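Nerik wrist cube and harness kit, after a month of use

Posted in: Gear reviews
Rating: 3.5 out of 5

Quick one, typing this between sessions so forgive the spelling.

Bought two of the Nerik kits in June for our place in Zanesdale. We record people doing household jobs with their hands (folding, wiping, sorting, packing) and the recordings go off to train robot arms. Used to do it with Mussa gloves. Hated the gloves. Everyone hated the gloves. So, cubes.

What's in the box
Two marker cubes with wrist straps. Harness. Cables, two lengths. Spare straps, one pair, should be more. A printed card with setup steps in tiny grey type, get the PDF off their site instead. No carry case at this price, which is a bit rude.

Setup
First go took me an hour and a half, most of it the calibration. Second kit, 20 minutes. The software wants you to hold each wrist up and turn it slowly till the bar fills, and if you go too fast it starts over without telling you. Just sits there. Go slow from the beginning.

Firmware update straight out of the box, on both. Did it over the cable, wireless update failed twice and I gave up on it.

Harness
Good. Better than I expected. Buckles at the shoulders are quick to adjust and they hold. Our smallest person and our tallest both got a decent fit out of the same harness, just took a few minutes swapping between. After two hours it does start to dig in at the neck side. Wear a shirt with a proper collar if you've got one. Washing instructions say hand wash cold. I put one through the machine on gentle by accident and it came out fine, don't quote me.

Cubes
Light enough that you forget them for the big movements. For the small stuff you notice. Reaching into a drawer or a deep box you'll knock the corners, and ours have scuffs on the edges already. Tracking still fine with scuffs. Tracking NOT fine with a smear of hand cream on one face, took us half a morning to work that out. Wipe them down every session.

Straps need to be snug. If the cube shifts even a little you have to recalibrate, and you won't always know it's shifted until you look at the data later. We lost 164 clips that way in the first week. My fault partly, I didn't run the check at the end of each block like the manual says. Run the check.

Cloth work
This is what we bought it for. Rigid objects are easy, any system can do a mug. Towels, tea towels, T-shirts, that's where the gloves were useless as people couldn't feel the fabric edge. With bare fingers they fold like they fold at home and you can see it in the recordings, much more natural, far fewer restarts. Pale tables gave us some glare off the top so we turned two of the overhead lights off.
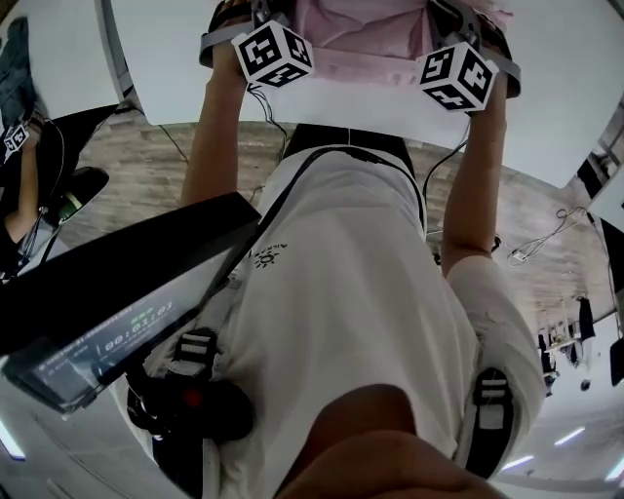 Fabric can cover a cube for a second when someone flips a big piece over. The software fills the gap and usually does it well. Bath sheets are the exception, if the gap goes on too long the wrist jumps when it comes back. We stick to hand towel size and under now and it's basically stopped being a problem.

Cables
Weak point. The wires are thin and they catch on things. Tape them or run them up a sleeve. Also whatever else you've got on the floor, tidy it, says me who hasn't.

Support
Prorkley are the distributor here. Answered my first email the same afternoon, second one took nine days. Replacment cable came free under warranty, no arguement.

Price
2,000 for each kit before shipping. Extra straps are 50 a pair and you will want extra straps. Licence covers 100 hours of recording a month on the basic plan, we went over by the third week and had to move up. Check that before you sign anything, the hours are in the small print on the plans page and the sales fella didn't bring it up.

Good: bare hands, harness fit, cloth recordings, quick once you know it
Bad: cables, hours limit, silent calibration restart, no case

Would I buy again? Yep, probably one more kit before the end of the year if they sort the cables. If you only do rigid objects, keep your gloves and save the money.

Edit: someone asked about left handers. No difference, both wrists track the same. Someone else asked about long hair, tie it back, it gets in the buckles.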